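Section 4: Setting up your near-miss and incident reporting in Jullico

7 min read

If you've followed me through the first three sections, you have Jullico installed, your admin account is locked down, and everybody on the team can sign in. Good! Now we get to the part I care about most – giving people an easy way to say "I think I just clicked something I shouldn't have" without feeling sick about it.

I set this up for the first time at Orden, where we had 77 staff and one shared mailbox called "security" that I'm fairly sure only I ever opened. My notes from that job are what this section grew out of, so you'll see me refer to it now and then. Last revised 25 June 2023, for the desktop version. The phone app has the same menus but they sit under the three little lines.

Before you start

You'll need an admin login, a list of who should read the reports (two people at least, so one of them can go on vacation), and a quiet half hour. Have your team list open in another tab too. I always forget and end up hunting for it halfway through step 3.

4.1 Create the reporting form

1. Open Settings, then Reports, then New form.
2. Pick "Near miss" from the list of starter forms. There's one called "Breach" as well. Leave it alone for now, we'll come back to it in 4.3.
3. Give the form a plain name. Mine is "Something looked off". Paraschiva Furtună, who took over the help desk after me, tried "Security Event Notification" for a month and got two reports, both of them from herself testing it.
4. Delete any field you don't truly need. The starter form comes with 20 of them, and a person who has just opened a strange attachment is not going to fill in 20 boxes. I keep four: what happened, when, which device, and how to reach you.
5. Set "when" to accept free text. People write "just before lunch" and that's fine, you can narrow it down from the logs.
6. Click Save draft. Don't publish yet.

Note: If you delete a field by mistake, it stays in the Unused tray on the right until you publish. After that it's gone and you'll have to build it again by hand. 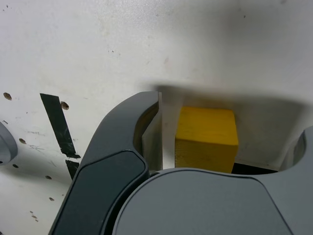

4.2 Decide who sees a report

This is where I'd slow down and get a second opinion. The default setting sends every report to the reporter's own manager, and I really, really don't like it. Think about it from the other side – would you own up to a slip if your boss got the email before you'd even closed the window?

1. Go to Reports, then Routing.
2. Clear the box marked "Copy line manager".
3. Under Readers, add your two people. Type the name slowly, as the search box is a bit sleepy.
4. Set Reader rights to "View and reply". "View and export" lets a reader download the full set with names attached, and I only turn it on for audits.
5. Under Anonymous reports, choose Allow. You can still write back to an anonymous reporter through the form, and they can answer, and neither of you has to give a name.
6. Send yourself a test report and check that both readers get it.

Caution: Changing the routing does not pull back reports that have already gone out. If you published before fixing step 2, managers who received copies will keep them.

Tímea Balogh and I argued about anonymous reports for most of an October. She thought we'd be buried in junk. What we got was a handful of grumbles about the printer and, mixed in with them, the one report that led us to a forwarding rule on a finance mailbox. She's since come around, more or less. (She still says the printer complaints should count against me.)

4.3 Link near misses to real incidents

Sooner or later a near miss will grow up into the other kind, and you want to be able to move it over without retyping anything.

1. Open Settings, then Reports, then Links.
2. Set Source to your near-miss form and Target to the "Breach" starter form.
3. Match up the four fields. Jullico guesses, and it guesses the device field wrong every time, so fix that one by hand.
4. Under History, choose Keep original. The reporter's own words stay attached to the case that way.
5. Click Save, then Publish both.

If you use Fonder for your tickets, turn on the connector before you publish. Otherwise the earlier reports won't carry across and you'll be pasting them in one by one. The Zamfir connector is still a beta, and I haven't had much luck with it.
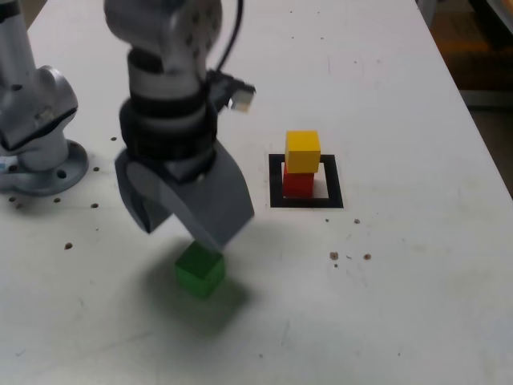 Robot arm above a green cube on a white tabletop.

4.4 Set the reply timer

A report that gets no answer is usually the last one you'll get from that person, so please don't skip this bit.

1. Go to Reports, then Timers.
2. Set First reply to 28 hours. That covers an overnight gap plus a slow morning. The lowest setting is one hour, and I'd save it for teams with somebody on call.
3. Write the automatic thank-you message. You get 2,000 characters, but two sentences will do. Ours said: "Thanks for telling us. A real person will write back soon."
4. Turn on the reminder for both readers.
5. Leave Escalate set to Off for the first few weeks while you find out how busy the form gets.

Note: The timer keeps running through holidays unless you add them under Calendar. I learned that from a very long string of reminder emails, on a beach, with one bar of signal.

4.5 If something isn't working

The form doesn't show up for staff. Check that you published it, and then check that the "Everyone" group is ticked under Audience. New groups don't get added by themselves.

Reports arrive without the device field. You've probably got the old link from 4.3 still active. Delete it, save, and make it again.

A reader can't reply. Their rights are set to "View". Change them in Routing and ask the person to sign out and back in.

The thank-you message goes out twice. Two timers are pointing at the same form – delete the older one.

When your test report goes through cleanly and both readers can answer it, move on to Section 5, where we'll set up the monthly summary and pick which parts of it to share with the whole team.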